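Workshop notebook – Tuesday, from 7:40

Carried on with the hinge test for the Gasthorpe job. The customer has a low ceiling over the landing and wants the folding timber ladder, so the hatch door has to carry the folded weight on its own hinges. Kanaujia sent a second pair of strap hinges after the first pair showed play at the pin.

Set-up as before: door hung in the dummy frame, ladder folded and latched, 300 mm of clear travel below the trim. Cycled by hand to start with, then on the cam. Counter read 2,301 when I stopped for lunch. Play at the pin on the left hinge has grown, though it is still under the limit we wrote on the board. Right hinge unchanged. I suspect the left side is taking more load because the frame is racked slightly and not because of the hinge itself. Checked the diagonals and they differ by nearly 2 mm. Shimmed the latch corner and restarted from zero.

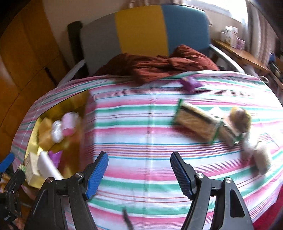
Insulated lid next. The Vutent foam board is a snug fit in the tray but it lifts at one corner when the door swings down, and the draught seal then sits proud. Tried a bead of adhesive along the hinge side only. Babatunde Nnaji asked for sample colours on the visible face of the lid, as the Gasthorpe hatch is going in over a child's room. The grey, mustard and teal of that three-panel headboard would be easy enough to match in satin enamel, and I would go with the grey for a ceiling. Will spray three offcuts once the primer has arrived.

Boarding: Vodmont panels cut to pass through the hatch opening on the diagonal. Edges sealed. 11 panels stacked on the rack by the roller door, labelled by row. Do not take from these for other jobs – the tongues have been trimmed on the eaves side and they will not match standard stock.

To do
Re-measure pin play, left and right, at the same count as this morning
Order longer coach screws for the frame
Ask Babatunde about the joist spacing behind the chimney
Return the first pair of hinges to Kanaujia with the readings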